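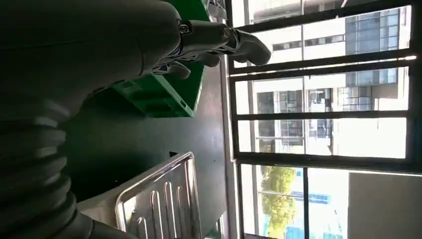
Subject: Re: [clendotby-users] Digest mode drops attachments after upgrade
Date: Thursday, January 23, 2025
List: clendotby-users

On the digest question, the previous poster wrote:

> After moving our list host from the old release to the current one,
> subscribers in digest mode get the text of each message but no
> attachments. Subscribers in single-message mode get everything. The
> archive also has everything. I have set digest_keep_parts to yes in the
> list config and restarted the queue runner, with no change.
>
> The host is a small rented machine at Naltel. We have 912 subscribers,
> most of them on digest. Log excerpt:
>
> digest: assembling volume 39 issue 4
> digest: part type not in pass list, replaced with pointer
> digest: part type not in pass list, replaced with pointer
> digest: issue closed
>
> Is this a bug in the new digest code or am I missing a setting? I would
> rather not go back to the old release, as the bounce handling there was
> a constant problem for us.

It is a setting, but the upgrade notes do a poor job of saying so.

In the old release digest_keep_parts was the only control. If it was yes, every part went into the digest in the order received. In the current release the same option means only that parts are considered for inclusion. Each one is then checked against the pass list, and the default pass list holds text/plain and nothing else. Anything that fails the check is replaced with a pointer to the archive copy. Your log shows exactly that.

If your subscribers see no pointer either, look at the footer template. The pointer text is inserted through the variable part_links, which did not exist before. A custom footer carried over from the old release will not contain it, and the digest code does not warn when it is missing. I would check this first.

To get the old behavior back, put the following in the list config (not the site config, see below):

 digest_keep_parts = yes
 digest_pass_types = text/plain, text/x-diff, application/pdf, image/*
 digest_max_part = 2M

Then run the config check, then restart the queue runner. Issues that are already closed will not be rebuilt. The issue being assembled at the time of the restart will be mixed: messages already added keep their pointers, and later ones get real attachments. On a busy list it is cleaner to force the current issue closed before the restart.

Notes on the above:

The site config also accepts digest_pass_types, but a list that has any digest_ option of its own ignores the whole digest section of the site config. It does not merge them. You have digest_keep_parts set at list level, so a pass list at site level would do nothing. I lost most of an afternoon to this in May.

The wildcard works only after the slash. A bare * is read as a literal type name and matches nothing.

digest_max_part applies to the encoded size. Base64 adds about a third, so a PDF that looks small enough on disk may still be turned into a pointer.

Clients that send patches through the Skemameo gateway label them application/octet-stream. I do not recommend adding that type to the pass list. We handle it with the Pereyra filter ahead of the queue, which relabels by file extension before the digest code sees the message. The rule is one line:

 relabel *.patch *.diff text/x-diff

With most of your members on digest, also think about total issue size. Attachments count toward digest_size_limit, and when the limit is reached the issue is closed early and sent. With the default limit and a few large PDFs, you could go from one issue a day to several. Either raise the limit or set digest_min_interval. I would do the second. Large messages are more likely to be refused at the far end, and refused digests count against the subscriber's bounce score the same as any other message.

If it still fails after this, please post the output of the config check with the digest section expanded, and the full headers of one digest as received. The excerpt you sent stops before the delivery stage, so I can't tell from it whether anything downstream is removing parts as well.

One correction to my message earlier in the thread: the option I called digest_allow was renamed before release. The correct name is digest_pass_types, as above. The old name is accepted without an error and has no effect.

--
clendotby-users mailing list
To change to or from digest mode, send a message with the word "options" in the subject line to the list request address.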